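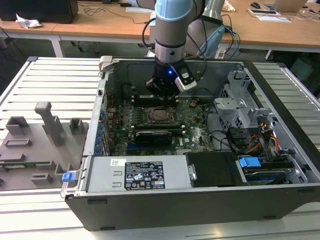

Selamawit Jemal thinks I should quit telling people to fix old desktops. Her point, made over lunch Thursday and then again by text, is that a used tower costs next to nothing and an evening of your life doesn't.

Fair. Still wrong, I think.

Quick version, I have to be out the door. An office Dell like this one opens up and you can get at things. Blue latches, blue clips, a drive with its own little bay. Graphics card in a slot. Memory slots right there near the top of the board. Somebody at a drawing table cared whether a stranger could get in there later. Try that with the laptop I bought in December, memory soldered down, 895 dollars, and the shop in Mullham won't even quote me on it.

Selamawit says most people will never open the case. Sure. Most people never change a tire either, and we still want the wheels to come off.

And the money. I've kept one tower going 12 years. Memory twice, a power supply, one drive. Never spent over 100 on any of it. The Prestden library was tossing 18 of them last winter, and I asked what was wrong. Slow, they said. Slow! That's a memory stick and a clean install, not a dumpster.

She's right about the wiring, I'll give her that. Red, yellow, black, all bundled up thru the drive cage, and you scrape your knuckles every time. I'd take the knuckles.

More on the Wako recycling fee next week if I get to it.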